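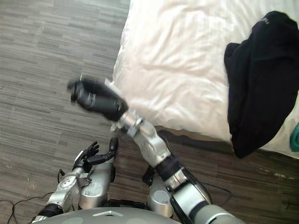 Dringate House Guest Rooms Group
Minutes of the October meeting, held in the upstairs sitting room

Florencia Sosa took the chair and thanked everyone for coming out on such a miserable evening, and for the very good ginger cake. The minutes of the last meeting were agreed, once the spelling of Maldonado had been put right.

1. Bed linen
We had a long and friendly talk about sheets. The Fluvbridge order has come to 130 flat sheets, all plain white, and Florencia said how pleased she was with the feel of them.

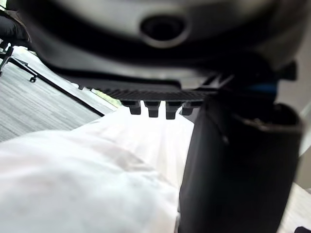
It was agreed to keep to white throughout, as odd colours only cause muddles when the cupboards are full. The old patterned sets will go to the Saturday sale, apart from any that are past mending, which can be torn up for dusters.

2. Making up the beds
Florencia went over the way she would like the beds done, with the bottom sheet pulled smooth before anything else goes on top. There was a good deal of chat about corners - some of us were taught one way and some another - and we settled on folded corners for every room.

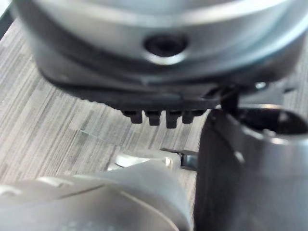
Gripper close above a grey wood-grain tabletop

3. Laundry costs
The Stullon bill stands at £1335, and we all agreed it was money well spent, though a little more than hoped. Florencia will ask whether collection could move to 2 o'clock.
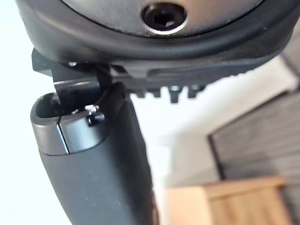
4. Equipment
The linen trolley and the ironing board were talked over next, and kindly on the whole. It was felt that both should be looked at for snagging before the better sheets are used. Florencia will see to both and let us know.

5. Any other business
Room 3 needs a new bedside lamp. Next meeting as usual, cake to be arranged.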